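Second pair of grippers, and the knife problem

Since my last post I have finished the second hand-held gripper, so now I can work with both hands. Fanni Takács helped me with the cable holders, and she also found the mistake in my drawing of the trigger. One spring was on the wrong side, and the jaws closed by themselves when I turned the tool. We lost two evenings on it.

For the first tests I chose a table setting, a task that my mother would call easy. Spoons and forks are kind to the fingers. A knife is thin and heavy at one end, and when I lift it too far from the middle it turns slowly in the jaws.
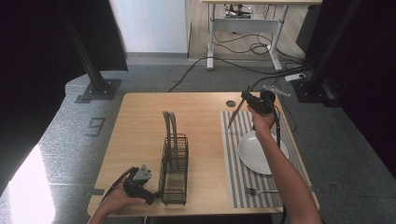

Knife in the right gripper, with the plate and the fork on the striped placemat.

I tried 74 grasps with the knife only, and wrote all of them in the notebook. The best place for me is a little behind the middle of the handle. If I press harder it does not help so much, but a slower turn of the wrist helps a lot.

The other question was the fingers. I cast them from a rubber mix which I bought from Korell, and the mix needs up to 5 hours before I can take it out of the form. The slanted top was Fanni's idea, so that the fingertip does not hide the object from the camera.
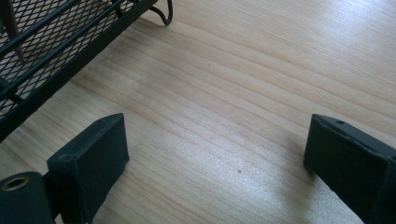

Both fingers wide open over the wood, black mesh at the upper left.

The edges have already some scuffs. I will make the next pair with a bigger radius and keep the same screw hole, so I can change them without opening the whole body. The drawings go to the Vincze folder when I have corrected the trigger.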